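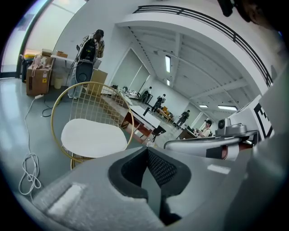

Asunto: Re: [percepcion] Saltos de pose con el marcador del lado derecho

Hola a todos:

Contesto por partes al mensaje de Cristóbal, que cito recortado.

> Cristóbal Mansilla escribió:
>
> Con la versión de enero de Mivov sigo viendo saltos en la trayectoria
> de la pinza cuando el marcador entra por el borde de la lente. En la
> secuencia 617 la orientación estimada se invierte entre dos
> fotogramas consecutivos y el filtro tarda 190 ms en recuperarse.
> La traslación apenas se mueve. He repetido la calibración intrínseca
> en Parkby con el modelo de ojo de pez y el error no cambia.
> ¿Alguien más lo reproduce, o es cosa de mi configuración?

Lo reproduzco con la misma secuencia y con la configuración por defecto, así que por ese lado puedes estar tranquilo. No es la calibración. Es la ambigüedad clásica del PnP plano: con un único marcador cuadrado, visto pequeño y casi de frente, hay 2 soluciones con error de reproyección muy parecido, y el nodo de detección se queda siempre con la menor sin mirar el estado anterior. En cuanto el ruido de las esquinas cambia el orden, la normal salta de un lado al otro.

La lente lo agrava. Cerca del borde del círculo útil, las esquinas se refinan sobre la imagen sin rectificar, con una ventana fija, y los lados del cuadrado ya no son rectos a esa escala. El refinado converge, pero a un punto desplazado.

> ¿Tiene sentido subir la covarianza de la medida y olvidarse?

Yo no lo haría. Suaviza el salto, pero el filtro pasa a fiarse casi solo de la IMU y la deriva aparece después, donde cuesta más verla. Además la distribución es bimodal y una gaussiana más ancha no la representa.

Lo que tengo en la rama pnp-dual de Peixoto es lo siguiente:

- El detector publica las dos hipótesis con su error de reproyección.
- El filtro propaga el estado hasta la marca de tiempo de la imagen y calcula la distancia de Mahalanobis a cada una.
- Si ninguna pasa el umbral, se descarta la medida. No se fuerza la menos mala.
- El refinado de esquinas se hace sobre un parche rectificado local, proyectado en un plano tangente, y se devuelve a coordenadas originales.

Falta la inicialización. Si el primer fotograma con marcador ya es ambiguo, no hay estado previo con el que decidir. De momento espero a que el cociente entre los dos errores supere un umbral, lo cual retrasa el arranque en las secuencias donde la pinza empieza quieta. Admito propuestas.

Otra cosa que conviene revisar es la máscara. La carcasa de la pinza ocupa la parte baja de la imagen y el seguidor de características sigue colocando puntos en su contorno y en la malla negra del hueco central. Son puntos rígidos respecto a la cámara y tiran de la estimación hacia velocidad cero. Con personas en la sala no me preocupa tanto, RANSAC las elimina bien. La máscara que viene en Pristska está dibujada para la carcasa anterior; hay que regenerarla.

> ¿Qué secuencias usáis para regresión?

El conjunto corto, 72 secuencias. Con la rama nueva no queda ninguna inversión de orientación en ellas, aunque el coste por fotograma sube y todavía no lo he perfilado en el equipo de a bordo.

Cristóbal, si puedes, pasa la 617 por la rama con el registro de innovaciones activado y manda el fichero a la lista.

Saludos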